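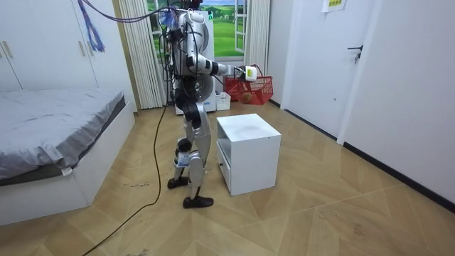 Fig. 4.1. Petite chambre à parquet clair : le meuble de chevet blanc, son tiroir et le panier rouge.

Chapitre 4
Ranger une petite chambre

Les trois premiers chapitres nous ont promenés dans la cuisine, l'entrée et la salle d'eau, où l'on range surtout des choses qui ont déjà une place. Avec la chambre, nous entrons dans un domaine plus intime et, il faut bien le dire, plus bavard : tubes de crème, chargeurs, livres commencés, chaussettes dépareillées, tout ce petit monde s'y donne rendez-vous le soir, vers 22 heures, quand on n'a plus le courage de rien (je parle d'expérience !).

Regardez d'abord le chevet de la figure 4.1. C'est un meuble tout simple, à peu près cubique, avec un dessus plat, une niche ouverte et un tiroir à petit bouton sombre. On trouve là, dans un volume fort modeste, les trois manières de ranger que nous étudierons : poser, glisser, enfermer. Le panier en plastique rouge en ajoute une quatrième, que ma collègue Soudabeh Heydari appelle joliment « mettre en attente ». On y dépose ce qui doit quitter la pièce, ou ce dont on n'a pas encore décidé le sort, et on le vide avant de se coucher.

Au cours de l'enquête que nous avons menée à Cuautle, 37 foyers ont bien voulu nous ouvrir leurs chambres. Nous y avons relevé près de 390 objets posés sur des chevets, dont beaucoup n'avaient pas servi depuis le mois de mars. Quyên Trịnh, qui tenait le carnet, a eu la patience de tout classer par usage, et son tableau vous attend à la section 4.3.

Avant d'aller plus loin, prenez une feuille et dessinez votre propre chevet, vu de face, sans rien embellir. Notez ce qui se trouve dessus et ce que contient le tiroir, jusqu'au flacon oublié dans le fond. Gardez bien ce dessin, nous le reprendrons à la fin du chapitre.

4.1 Le dessus, la niche et le tiroir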